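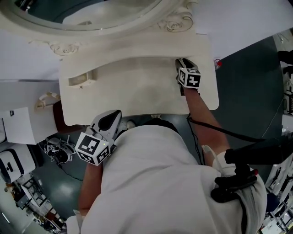 **nsezer:** Club thread for the vanity task. We're at 54 episodes for the Fadgate challenge and the target is 1000, so please stop booking the room to "think about grippers."

**moesli_l:** Objection. Why the fancy dressing table? Every policy we train will be an expert in carved roses and useless at a desk.

**nsezer:** It has a curved front edge and a mirror. If the tracking survives that, it survives a desk.

**moesli_l:** *If.* Mirrors hate us. I'd put a sheet over it.

**buppha.i:** No sheet please, we'd have to redo all 54. Can we talk about the cable instead? Mine swings in a loop off the right arm and I spend half the episode thinking about it – tape it to the sleeve?

**chalerm_p:** Tape pulls when you reach for the back of the table. Leave slack, clip it at the shoulder strap.

**buppha.i:** Tried that. Hated it.

**chalerm_p:** You tried it for 2 episodes.

**nsezer:** Both of you do 3 more each way and post the drop rate. Also keep the marker cubes facing out, Leopold, I've seen your wrists.

**moesli_l:** My wrists are fine. Still voting sheet.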